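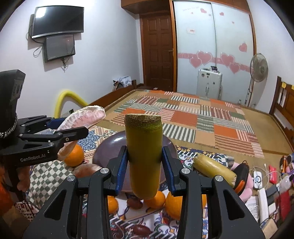
Who decides which recordings in a community archive may be heard by outsiders? At Nutbridge, the families of the speakers decide, and the archive staff carry out what they ask.

3.2 Access terms and the return of recordings

The Nutbridge collection holds 926 recordings of songs, place names and family histories. Most were made by visiting researchers who left no written terms of use. When the tapes were copied to digital files, the archive had to set terms for each one after the fact. We read the access record for every item and sat in on 18 family meetings between March and June.

Four levels of access are in use: open, open on request, family only, and closed. A recording can move from one level to another at any time, and no reason has to be given. In 100 cases the level had changed at least once before our study began. Most of these changes followed a death in the family, when songs were closed for a period and later opened again.

The catalog software, Cuketico, was built for library loans and allows only one rights holder per item. Staff got around this by typing the names of other relatives in the notes field. Those notes do not show up in a search, and two requests were approved without the second family being asked. Both files were withdrawn within the week.

The Mikuš tapes raised a different problem (Figure 1 gives the order of steps in a request as it stood in June). The speakers on them are known only by nickname, and three families claim the same voice. The archive has kept these tapes at the family-only level, and any of the three may listen on site.

Figure 1. Steps in an access request: written request, family contact, meeting, decision, entry in the catalog.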